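Okden Delays Robot Arm Purchase, Will Budget for Floor Trials First

FOR RELEASE 2026-03-16

Okden, a contract packing and kitting company, said it will not sign an order for robot arms this budget year. The company will pay for a limited trial on its own floor and wait for the results before it commits to anything larger.

The decision follows a planning review of a proposal from Rurkero, an equipment integrator, to place arms at 6 tabletop stations where workers now sort and pack small mixed goods by hand. The proposal relied heavily on simulated runs of pick-and-place work. Okden's planning office read the results with interest and was not persuaded that they supported the price.

"A simulation is a fine way to find out whether an arm can reach the far side of a table," said Poppy Lightfoot, operations planning manager at Okden. "It is a poor way to find out what I will be paying for in the third year. I have sat through a lot of demonstrations, and the invoice for spare fingers has never been in one."

The review went through a set of 200 simulated runs supplied with the proposal. In them a single fixed arm with a two-finger gripper handles small objects on a table shared with other clutter. Okden staff asked how the objects had been chosen, how weight and surface grip had been set, and whether failed runs had been left out. They received full answers to the first question and partial answers to the other two.
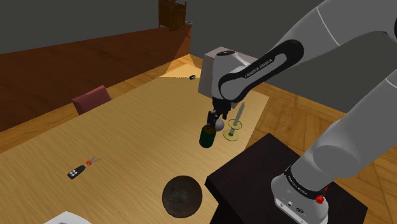
What will it cost to put one arm to work at one station?

Okden does not have a number it trusts. The quoted price covers the arm, the controller and one gripper. It leaves out the mounting pedestal, guarding, floor work, a second gripper type, operator training, and the hours spent setting the station up again each time a customer changes its product. The planning office expects those items to add up to more than the arm itself and has asked for each one to be priced on its own line.

Product changes were the sticking point. Okden handled 1557 separate item types last year, many of them for a single customer order. The simulated runs covered 106. Rurkero has said that its software will carry over to most of the remaining items with little extra work. Okden has asked for that statement in the contract, with a price attached if it turns out to be wrong, and the two companies are still discussing the wording.

The review also questioned the payback figures. The proposal assumed two full shifts of use and a fixed rate of picks per hour with no slow periods. Several of the stations run one shift for much of the year. When the planning office put its own hours into the same spreadsheet, the payback period grew to roughly double the one first presented.

"We would like this to work," said Tavion Montoya, finance director. "Some of those jobs are dull and hard to fill. But I was handed a savings figure before anyone had timed our people doing the work, and I can't put that in a budget."

Under the revised plan, Okden will rent one arm for a trial starting in June. The trial will use goods pulled from live orders, picked by the shift lead on the day, with no advance list given to the supplier. Drops, wrong picks, stoppages and calls for help will be logged by Okden employees. Time spent clearing a fault will be charged against the arm's output.

Okden has also asked a second supplier, Schumacher, to bid on the same terms. Schumacher's first response proposed a lease with service included. The planning office considers the monthly rate high and the cancellation terms worse, but notes that the service hours are at least written down.

No money has been set aside for a purchase after the trial. Any request will go through the ordinary equipment process and will be weighed against other needs, including replacement conveyors and a new label system for the Stestesa line. Staffing at the six stations is unchanged.

Suppliers that want to take part in the trial may request the terms from the planning office. Bids that give a single bundled price will be returned.

About Okden
Okden packs, kits and labels small goods for manufacturers and retailers.

Media contact: Poppy Lightfoot, Operations Planning, Okden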